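Progress report to the Truter small grants fund
Kumudus workshop, booth refit
October 15, 2021

You asked for a page on where the money has gone. It has gone, for the most part, into walls.

The booth now has its three panels, back, left and right. Choosing the print took longer than putting it up. Atov sent a sample book of 769 patterns, a generous number if you have never had to get five people to agree on one. Gray lost early. A brick effect had a short and noisy following. We ended up with terrazzo, black and mustard chips with some peach-pink and pale blue-gray on a lavender sort of white, and the complaints have died down to a level I would call normal.

The panels meet at aluminum corner posts, which replaced the timber ones in the original plan. The timber was cheaper until we priced the paint, the sanding and the second coat of paint. We came out $600 under on that line and would like to keep it for lighting, if you have no objection. If you do, please object before November.

Work surface: gray marble pattern, down and finished, with thin metal rails along the back and the sides. It was the second one delivered. The first was the right pattern in the wrong size, and is now a very handsome shelf in the hallway.
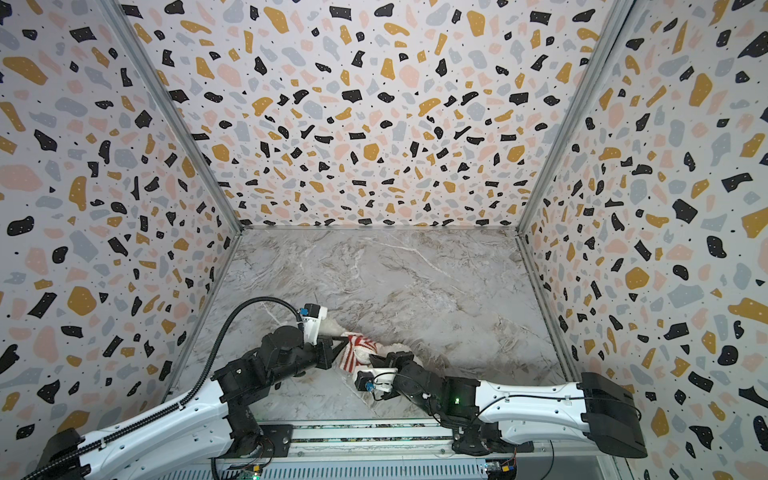
Still to do: lighting, as above, and labels for the storage drawers, which have been "nearly done" in the last two reports and are nearly done in this one. The Sầm order of spare panels is 8 days late. They tell us it has shipped. They told us that last time too, so I have left it in the outstanding column.

Receipts are attached in date order, apart from the one that went through the wash.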